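Handheld gripper demos: how many before the policy stops missing the cup?

Jintana Nuchit
posted 31/03/2018

We've been recording two-handed demos for a tidy-the-desk task at our shop in Cesville. So far we have 421 episodes, all from the same two people, and the trained policy reaches for the cup with great confidence and closes about a thumb's width to the left of it. My boss at Rimero wants 2,000 by the end of the quarter. Do I just keep going, or is something wrong with what I've got?

Aishwarya Shetty

Stop recording and replay ten of them first. A steady offset to one side is nearly always calibration, and more data will only teach it to miss more fluently. Check that the marker cubes haven't shifted on their mounts. We threw out 82 episodes last February over one loose screw -- a very educational screw.

After that, worry about variety. Move the cup, change the table height, swap the mug for an ugly one. We got further with 725 mixed episodes than with twice that many tidy ones.

Godelieve Stevens

more data. always more data

Anitha Acharya

Agree with Aishwarya on the cubes. I'd also look at your two people. If both favour the same hand and stand in the same spot, the policy learns their habits, bad posture included. Get a left-hander in. Write down who recorded what, and don't colour-code it in a spreadsheet only you can read (ask me how I know).

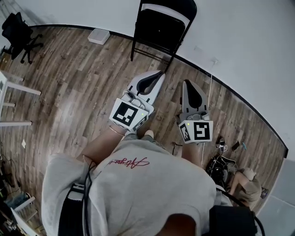

Should I delete the episodes where the operator fumbled and then recovered?

Keep them, as long as the task got finished. Tag them so you can train with and without, and bin only the ones where tracking dropped out or somebody gave up halfway.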